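Workplace Learning Board > Course Design and Materials > Bought or built?

Ready-made minute-taking course or write my own?

marginalia_mo
19 July 2024

Hi all, long-time reader, hardly ever post. I've been asked to put on a minute-taking course for our admin staff and I'm going back and forth on whether to buy one off the shelf or write the thing myself.

Background: I do training at Staniforth, on the Ornevcombe site. We have 21 people who take minutes as part of their job and I don't think a single one of them was ever shown how. They got handed the last person's file and told to copy the style. So we have minutes that run to nine pages with every cough in them, and we have minutes that say "budget discussed" and then move on, and you can't tell from either what got decided or who was meant to go and do it.

My manager found a package called Stirkimora, which comes with a trainer's guide, a participant workbook, slides and a test at the end. It's all in Word and you're allowed to change it, put your own logo on and so on. It runs to 200 pages all told, which scared me a bit! I've seen the sample chapter (the one on listening) and it was fine. A bit wordy. The practice meeting in it was between the directors of a bank, and my people take minutes for shift handovers and the health and safety group, so I can already hear the sighing.

The other choice is that I write it. I've written short courses before but never a full day, and I'd have until October.

What would you do? And if anyone has used the Stirkimora one, did people come out of it writing better minutes or did they just pass the test?

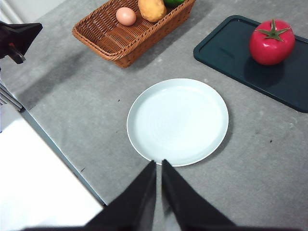
pencilskirt_ops
Buy it. I'm not even going to be balanced about it. I wrote my own minute-taking day at my last place and it ate my whole spring. You think the hard part is the slides and it isn't, the slides take an afternoon. The hard part is the practice material. You need a pretend meeting with enough mess in it that people have to choose what to leave out, and then you need a decent set of minutes for it so they can compare, and then somebody in the room will argue with your decent set and you'll find out they're right.

I used Stirkimora's report writing one, not minutes, but it's the same layout I think. The trainer's guide was the best bit. It had timings I could trust and it told you what people usually get wrong, so I never stood there with my mouth open. The workbook I cut down by a lot.

tallowgate
Going to disagree with pencilskirt, nicely I hope. We bought a package (another company's, long gone) and the trouble was that it taught a style of minutes we don't use. It wanted everything in the past tense and reported speech, "The Chair remarked that" and all of that. Our meetings want a list of decisions and a list of actions and that's your lot. I spent so long stripping it out that I may as well have started with a blank page, and there were still bits of it left in that contradicted what I was saying on the day. People notice! They had the workbook open at one page saying one thing and me at the front saying the opposite.

Before you decide anything I'd find out what your managers want the minutes to look like. If you ask them you'll get a different answer from each one, and sorting that out is most of the course.

marginalia_mo
Oh that's a good point and slightly horrible. I don't think we have a house style at all. There's a template on the shared drive but it's got somebody's old phone number on it and a box for "apologies for absense" spelled just like that.

pencilskirt_ops
See, tallowgate, I'd say that's a case for reading the sample before you pay. If it's in Word and you have the right to edit it then reported speech is a find and replace and a bad mood.

tallowgate
It's really not, though. You can't find and replace your way from "The Chair remarked that the boiler had been giving cause for concern" to "Boiler: get quote." They're different jobs. One is a record of a conversation and the other is a record of what happens next, and you have to teach people to listen for different things.

pencilskirt_ops
OK, I'll give you that one.

quillandstaple
Can I come in from the other side? I take minutes, I'm not a trainer. I've been sent on a course for it at two different jobs.

The first was a full day, from a bought workbook, very polished, and I remember nothing from it except that there was a page of words to use in place of "said." I used "intimated" once and got laughed at by the whole finance team.

The second was a morning with a woman from our own office who put up three sets of our own real minutes, names blanked out, and asked us to find the actions in each. One of them was mine. I went bright red, nobody knew, and I have never since written an action without putting a name and a date against it. She didn't have a workbook, she had one sheet of paper, and I've still got it pinned up over my desk.

So if you're asking what makes people write better minutes, it was seeing how bad ours were to read when you weren't in the room.

marginalia_mo
I love this. I might steal the blanked-out minutes. I'd have to be careful which ones I pick, there are a couple that everyone would recognize straight away from the writing (one person uses a lot of exclamation marks, and I say that as somebody who does too).

bindweed_trainer
We did something similar to what quillandstaple describes and I'll add one warning. Ask first. We put up old minutes with the names taken out and one person knew her own straight off and was upset, and she was a senior secretary who'd been doing it longer than I've been working. I had to go and say sorry with a cake. Now I make up a bad set myself out of everybody's worst habits, and I tell the group it's mine.

On the buy or build question, I do both and I don't see why it has to be one or the other. I buy the package, I teach from the trainer's guide for the general parts (listening, what to write down, how to ask the chair to repeat something without feeling like a fool), and then all the practice is ours. It took me a couple of weeks of odd hours. If I'd written the lot I'd be at it yet.
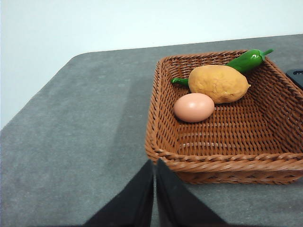
The other thing I'd do is split it. A full day on minutes is a long day. By the afternoon they've all got sore hands and they're writing shopping lists in the margin. I run two half days with a real meeting in between, so they go off, take minutes at whatever meeting they've got that week, and bring them back. The second half day more or less runs itself because everybody has something to complain about.

tallowgate
Two half days is a great idea if you can get people released twice. We can barely get them once.

bindweed_trainer
True. I got it through by putting the second one right before lunch and paying for the lunch.

pencilskirt_ops
Has anyone tried doing the first half online? We've got Clullura for all our compulsory stuff and I've been wondering about putting the "what are minutes for" part on there, with a little quiz, and keeping the room time for practice.

quillandstaple
As the person who would have to do it: please don't. I click through those with the sound off while I'm waiting for the copier.

pencilskirt_ops
Ha, well, that's me told. Some people do read them!

tallowgate
I'm with pencilskirt on this, a bit. We have Clullura too and it's clunky, but I put a short reading on there before the session, no quiz, with a sample agenda to look over. Not everyone had done it. Enough had that I could skip the first section and get them writing sooner. I wouldn't put any of the practice on it, though. You need someone to look at what they wrote and talk to them about it.

marginalia_mo
Right, I've been reading all of this on my lunch and I've talked to my manager. Where I've got to:

I'm going to ask the people who chair our meetings what they want in their minutes, and get them to settle on one layout, before I write or buy anything. (I've booked a room. I may need snacks.)

If that goes OK we'll buy the Stirkimora package and I'll use the trainer's guide for the morning. I'm dropping the bank directors. I'll write my own practice meeting from a shift handover, with a made-up bad set of minutes to go with it, as bindweed_trainer suggested.

And there's going to be one sheet of paper at the end. I haven't decided on the two half days yet, it depends on the rotas.

One question still. Do you let people type in the practice or make them do it by hand? About half of mine use a laptop in meetings and the others won't touch one.

bindweed_trainer
Let them use whatever they use in real life. I tried making everybody write by hand and lost the room. The typists do tend to take down every word, so I go and stand near them.

tallowgate
By hand for the first exercise, then their choice. It forces them to leave things out, and you can have the laptop conversation afterward when they've seen they didn't need all of it.

quillandstaple
I'd have hated that but it probably would have done me good.

pencilskirt_ops
Whichever you pick, tell them before the day so they bring the right thing. I had people sharing pens. And come back and let us know how the meeting with the chairs goes, I want to hear what they say about the template.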